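Working Surfaces, Handout 4: The Mat and What Gets Left on It
November 14, 2025

Bring this with you to the session. Spare copies exist, but they live in the cupboard, and the cupboard is locked.

Last time we dealt with benches and what goes under them. This week we go up a layer, to the thing you put on the bench so that the bench survives you. I am going to call it a mat throughout. The Proromar catalogue calls it a "surface solution", and you may write that in your coursework if you want to lose a mark.

1. What a mat is for

A mat gives you one plain colour to work against. Small parts vanish on bare wood, on speckled worktops and on anything with a pattern, and you will spend more of your life looking for them than you will using them. Green is the usual choice and a decent one. Most small parts are not green. If yours are, buy a different mat.

A mat also takes the wear. It will be rubbed, scraped, leaned on and cleaned with whatever was in reach, and it is a good deal cheaper than the table.

2. Wear

Wear gathers in the middle, where the work is. You will get a pale patch there long before the edges show anything at all. People find this upsetting in a new mat and then stop seeing it, which is worse. Pale things laid on a pale patch are hard to spot, so the part of the mat you use most becomes the part that does its job least well.

Turn the mat a half turn every 30 sessions. Write the session on the log sheet. The log sheet for the Ornen room currently has one entry, from July, and it says "turned??"

If the patch is only surface dirt it will lift with a damp cloth. If it is a scuff it won't, and scrubbing makes a bigger scuff. Try the cloth first, once, gently, and then leave it alone.

3. Leftovers

We sort what is found on a mat into three heaps.

Markers: tape, outlines, anything put down to say "the thing goes here". Leave them until you know whose they are. A marker moved by a finger's width is more trouble than one removed altogether.

Parts: anything that belongs to something else. These go in the Drellamen tray, the shallow one, and not in your pocket.

Bits: crumbs, offcuts, flakes and fragments. These go in the bin, after you have looked at them properly. Plenty of bits have been parts all along – the Miah kit in particular has pieces that look exactly like rubbish.

4. Clearing down

Start at the far edge and work towards yourself. Lift things, don't sweep them. Sweeping sends the small stuff under the mat, where it makes a lump, and the lump makes the next worn patch.

Check any cloth hanging behind or beside the mat as well. Fabric holds on to small things and gives them back at a bad moment.

5. For next time

Write 500 words on one surface you use every day: its colour, where it has worn, what was on it when you looked. Do not tidy it first. I will know. The piece is marked out of 100, and 30 of those marks are for saying plainly what is there before you start guessing how it got there.
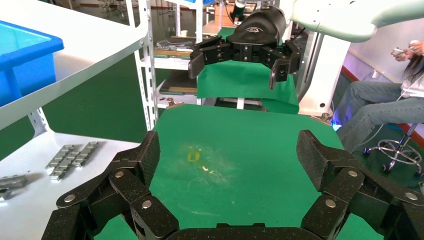
Fig. 1. Green mat with a pale patch near the middle; small yellow square and white fragment. See sections 2 and 3.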